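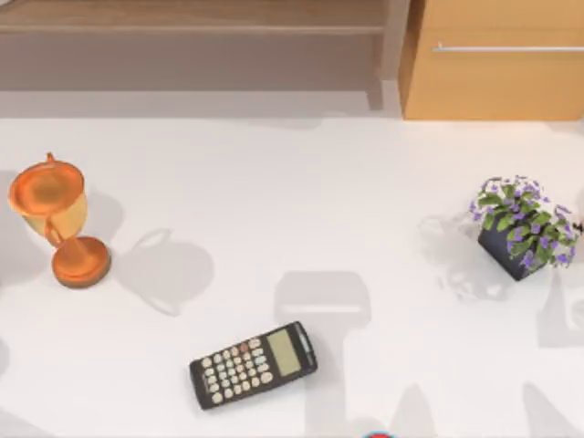 Escena simulada de mesa con tres objetos: copa, calculadora y planta en maceta. Galería de buenas prácticas, ficha de montaje y revisión.

Galería: preparación de escenas de mesa para manipulación con dos brazos

La presente galería acompaña a la guía interna de buenas prácticas del programa Sindero, dedicada a la preparación, la revisión y el archivo de escenas simuladas para tareas de manipulación. Se dirige al personal técnico de Voltine y a las entidades colaboradoras que entregan material al repositorio común. Las indicaciones recogidas en esta página tienen carácter normativo para toda entrega nueva y carácter orientativo para el material anterior a la revisión de febrero.

La imagen que encabeza la página se reproduce a tamaño completo. Las notas siguientes remiten a ella cuando procede y, en los demás casos, al articulado de la guía. Las fichas de Drenditz y Koller se consultan en sus galerías respectivas.

Nota sobre la disposición de los objetos
La copa naranja y la planta ocupan lados opuestos de la mesa, con un tramo amplio de superficie blanca entre ambas. La guía exige que toda escena con dos brazos conserve una zona central de trabajo y que esta figure en la hoja de montaje antes de lanzar la primera ejecución. Cuando un objeto deba situarse dentro de dicha zona por exigencia de la tarea, se hará constar en el campo de observaciones.

Nota sobre la orientación
La calculadora descansa en diagonal sobre el tablero. Se admite cualquier giro de los objetos planos, siempre que el ángulo inicial quede registrado y pueda reproducirse a partir de la semilla de la escena. No se aceptarán entregas en las que todos los objetos aparezcan alineados con los bordes de la mesa, salvo que la tarea consista precisamente en alinearlos.

Nota sobre las sombras
Sobre la parte inferior de la mesa caen sombras grises anchas y difusas, una de ellas con un contorno semejante al de una pinza. La iluminación forma parte de la escena y debe conservarse tal como se ha definido: queda prohibido retirar o suavizar las sombras en el posproceso. Si una sombra cubre por completo un objeto de la tarea, el revisor marcará la ejecución con el código de visibilidad reducida y la remitirá al equipo de montaje.

Nota sobre los brazos fuera de vista
Junto al borde inferior asoma apenas un fragmento curvo de la pinza, rojo con un toque de azul. La visibilidad parcial de los brazos es admisible en cualquier fase de la ejecución. Se anotará el estado de cada brazo conforme al registro de articulaciones y nunca por estimación visual, dado que la imagen aislada no permite determinar su posición completa.

Nota sobre el fondo
Detrás de la mesa se distinguen una estantería de madera y un armario de madera más clara con un tirador metálico largo. El mobiliario de fondo no interviene en la tarea, pero se somete a las mismas reglas de versión que los objetos principales. Todo cambio de mueble, de tono o de posición obliga a emitir una versión nueva de la escena, aun cuando la mesa permanezca intacta.

Nota sobre los textos y rótulos
La pantalla de la calculadora no presenta cifras legibles, y tampoco se leen rótulos en las teclas. Las descripciones que acompañen a la entrega se limitarán a lo que pueda leerse en la imagen. El anotador no completará números, marcas ni leyendas a partir de su conocimiento del objeto - esta regla se aplica también a los nombres comerciales que figuren en el catálogo de modelos.

Nota sobre la denominación de los objetos
Se empleará un único término por objeto en toda la ficha. Para la escena reproducida, los términos aprobados son «copa», «calculadora» y «planta». El nombre de una especie botánica solo se admitirá cuando conste en la documentación del modelo. Los sinónimos se recogerán en el glosario y no en el cuerpo de la instrucción.

Requisitos de entrega
El repositorio reúne en la actualidad 2755 ejecuciones, de las cuales 463 se encuentran pendientes de segunda revisión. Con el fin de no ampliar ese retraso, cada entrega irá acompañada de la hoja de montaje, la semilla, la versión del fondo y el registro de articulaciones de ambos brazos. La ausencia de cualquiera de estos elementos supone la devolución del lote completo.

La lista de comprobación vigente consta de 11 puntos. La revisión corresponde a una persona distinta de quien haya preparado la escena; en caso de discrepancia, prevalecerá el criterio más restrictivo hasta que se resuelva la consulta. El plazo para subsanar un lote devuelto es de tres días hábiles.

Uso de las imágenes
La reproducción de esta galería está autorizada en materiales internos de formación, con mención del programa Sindero. No se permite recortar la imagen ni alterar sus colores. Para cualquier otro uso deberá solicitarse autorización por escrito a Voltine.

Página revisada el 6 dic 2018. Sustituye a la versión publicada en febrero.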